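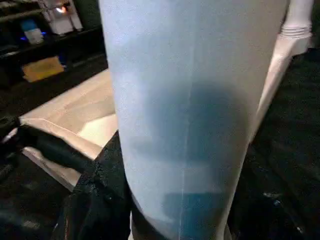 Newsletter > Around the House > Bathroom Shelf

Print this item | E-mail this item

The Great Bottle Reckoning

Monday's job at Carroll Court was supposed to be packing one toiletry bag. Orla Ní Mhurchú, who wrote to ask us how, had laid everything out on a dark cloth and discovered that she owned 6 bottles of something blue. None was full. Two may have been the same product in different moods.

Our advice, for Orla and anyone else with a crowded shelf:

Frosted containers are lovely and tell you very little. You get a dim shape behind the wall and a choice between guessing and opening the lid. Put a strip of tape on the outside and write on it what's in there, in pen, while you still know.

Tall things travel badly. They lie across the bag like a sofa in an elevator, and everything else has to go around. Decant what you need into something short, and leave the tower at home where it can go on looking expensive.

Pump tops should be locked or taped. We learned this from a gray sweater.

Orla got hers down to one bag and a bottle she refuses to discuss. Send your own shelf troubles to the Hovero desk by the end of the month — lotion stains on the envelope are fine.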